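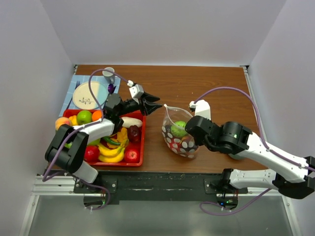 Mugs at the dinner table: yes or no
Started by rindden_hill

My mother-in-law is coming for lunch in May and I have been told, by a person I'm married to, that the table needs to be "done properly". I thought I had done it properly. Plate, fork, drink, food somewhere within reach. Apparently the sticking point is what the drink goes in. I own eight glasses and 27 mugs, so you can see which way the household leans. I put the white mug at the back edge of the placemat, behind the plate and off to the right, and I think it looks perfectly civilised there against the light blue. Junpei says a mug at lunch says "staff room". Opinions please, preferably mine.

multar_mum
The position is fine. Top right is where a water glass would go. Fork on the left, also fine. I'd turn the handle out to the right though, the way you've got it pointing at the front I'd be knocking it with my sleeve all through the meal.

Uchida_R
Agree with Junpei, sorry. A mug is for tea and soup. You wouldn't serve cordial in a gravy boat.

rindden_hill
I have served cordial in a gravy boat. It pours beautifully.

zindlow
Does the pattern on the plate go at the top or the bottom? Yours has the leafy bit near the lower left. My nan had a set with one sprig on it and she would go round the whole table turning them before anyone was allowed to sit down. Dinner went cold every single time.

multar_mum
Bottom, I was taught, or 6 o'clock if you want to be fussy. Lower left is near enough for family.

Uchida_R
Near enough for family is how you end up drinking water out of mugs.

tomomi_s
I'm on the mug side. We had 2 wine glasses go over at my cousin's place before the entree was even out, straight onto a tablecloth that Asuka Hayashi had lent her and wanted back. A mug has some weight to it. Also they keep the tea hot, if she's a tea with lunch person. Is she?

rindden_hill
She is a tea with everything person. I had not thought of using this in my defence.

Uchida_R
Then put out both. Glass for water, mug for tea, the mug comes out after. Buy a few decent tumblers, they're not dear.

rindden_hill
Junpei has found a set he likes. I'll say only that there was a comma in the price. 1,890, and that's before delivery.

zindlow
For tumblers??

multar_mum
Op shop. Mine were all from the op shop and my lot have never noticed - they'd drink out of a vase.

tomomi_s
Keep the mug, turn the handle. Let us know what she says.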